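Volura Sessions — progress report, November

Quick one before the Friday call. Full budget sheet follows seperately.

**Where we are.** Album is tracked. All the vocals done, two features in, one still waiting on paperwork from the other label. Mixing started at the Flovthorpe room last week and the first three songs are back. The low end on the opener is muddy, sent notes, second pass due Friday.

**Single.** Cenia went out as planned. 3384 streams in the first week, 551 saves. Better than the last one, and with no paid push behind it. Two college stations added it to rotation. One blog review, mostly kind, hated the outro. Fair enough.
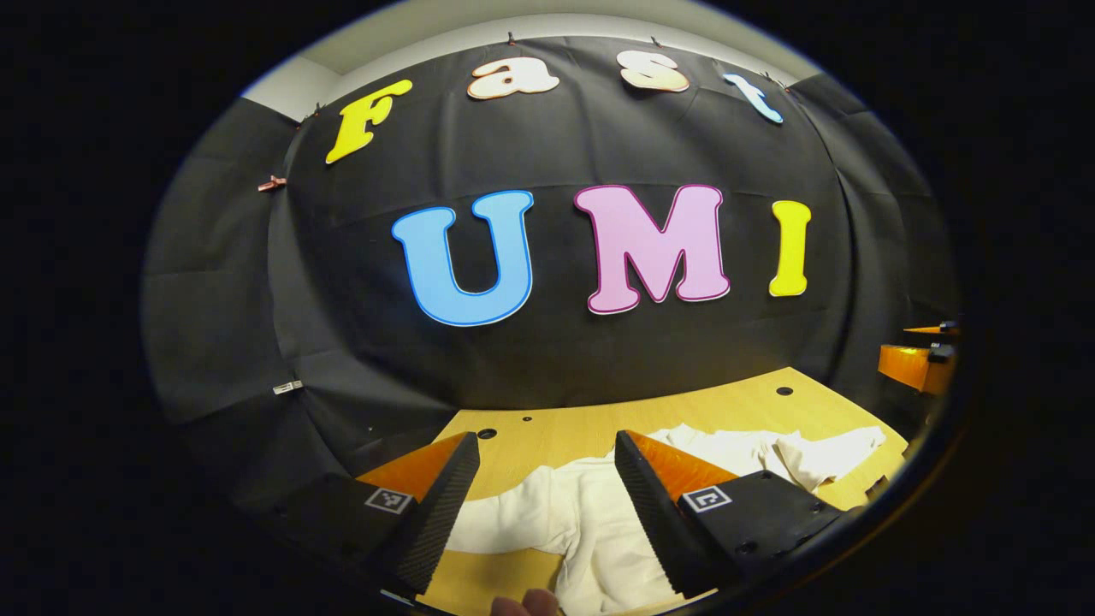
*"Fast" and "UMI" in cut-out letters on black fabric.*

**Live.** Release show at Valdovinos sold 109 tickets. Room was happy with the bar, so they offered us a spring date at the same split. Merch did fine, shirts went early, vinyl slow. Need to reorder mediums and larges before the next run.

**Problems.**
- Sample on track six still not cleared. We asked for an answer by the end of the month. If it's a no we replay the part — half a day of studio time, already in the contingency line.
- Mastering engineer moved us back a week. Doesnt touch the release date yet.
- Video edit is behind. Rough cut has no ending.

**Money.** On budget apart from rehearsal space, which went over when we added a drummer for the show. 21 hours extra, covered from the travel line we didn't use. Second grant payment not in yet, can you check on your end?

**Next.** Finish mixes, lock the track order, cover art to the printer. Press list needs a clean-up, half the addresses bounced last time. Will send the private link once mixes four to six are signed off.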